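Gronda hand gripper kit for folding clothes, worth it or get the Radach?

Looking at the Gronda hand-held kit for recording folding demos. Shirts, towels, that kind of stuff. Quote came in at 2,650 for a pair with the software, shipping extra. Radach wants less but you calibrate it yourself. We're a small shop, four people, need to have something going by June. Main worry is thin fabric. Do the fingers really pinch one layer or do they just grab the whole pile? Also is the support any good, I wrote them twice and got a brochure back.

Ilside_wash
posted 4:10 pm

Had the Gronda since last year, 311 folds logged on it so far, mostly shirts and knit stuff. Short version, the grip is fine. Ribbed knit is the easy one, seams too, you get something to bite on. Smooth sheets are harder, you need to come in at a low angle and push down a bit before you close.
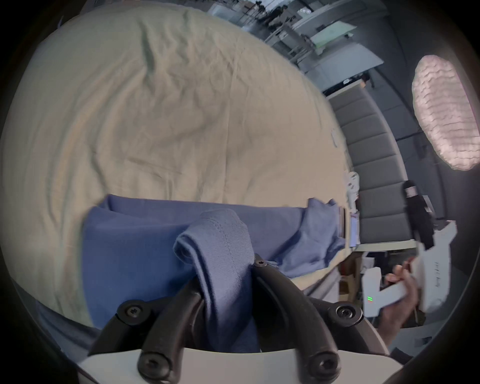 Shafiq Wickramasinghe

Blue ribbed garment on a creased beige sheet, tips closed on a folded strip with the seam running over the top. So it holds a raised strip ok. A single layer is a different story, I get maybe half of those first try. Slow down on the close and it gets better.

Stuff I'd want to know before paying:

Screws on the linkage work loose. Check them every 90 folds or so, blue threadlocker helped. Not in the manual.

Finger pads are a wear part. Buy the spare set with the kit, ordering later took them three weeks.

Tracking drops out if you turn your wrist fast. Practice with a towel first, dont start on real takes.

Support was slow for me too. Phone them in the morning, email goes nowhere.

Havent used the Radach for more than an afternoon so can't really compare. Lighter, I'll give it that. The calibration took me most of that afternoon.

tbartos_repairs

get the radach

laundrybot_kev
posted 9:35 pm

Neither? Bartoš rents theirs out, 200 a week when I asked, and you can take it off the price if you buy after. Did that for two weeks and found out we needed wider fingers for towels, would of been an expensive mistake otherwise. Ask what the deposit is, they don't bring it up until you get the invoice. And get the long cable.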